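The Method Section

The fourth draft of the paper stated that deformable objects were grasped at the narrowest point. Candela Cordero struck out "narrowest" and wrote "define" beside it.

The test object was a blue heart, soft enough to change shape under the fingers. The model, Drelis, had been trained on rigid parts and assumed that whatever it closed on would keep its outline. The heart did not. Squeezed at the stem it grew longer, and the estimated width fell while the fingers were still moving.

Ramiro Garrido proposed a correction term. He had 998 trials, of which 70 had been labeled by hand, and he wanted to fit the term on those. Candela asked who had labeled them.

"Benito," he said. "In February."

"And who checked Benito?"

He opened the wrist camera folder and put two grasps on the screen.

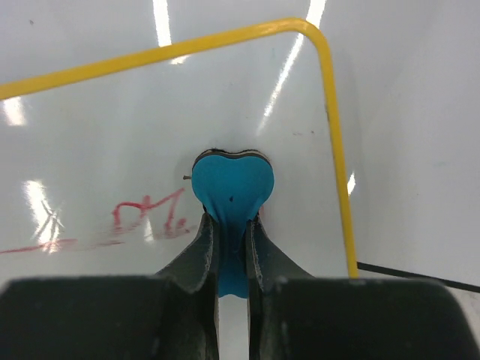
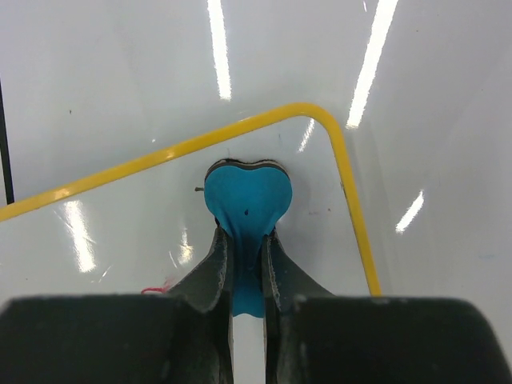
Wrist camera views, blue heart held between the fingers, yellow boundary behind.

"Same label on both," Ramiro said. "Stable."

"Stable means what?"

"Both fingers in contact."

"That is contact," she said. "Stable is a claim about the next second."

He considered this. The labeling guide ran to 14 pages and did not mention the next second. He added a column to the table, named it "contact," and left the old column in place with nothing in it.

Candela went back to the draft. She deleted the sentence on the narrowest point and typed another – "The object was grasped at the stem, the width of which depends on the grasp." She read it twice and moved on to the results.

Ramiro was already relabeling. By evening he had done 25.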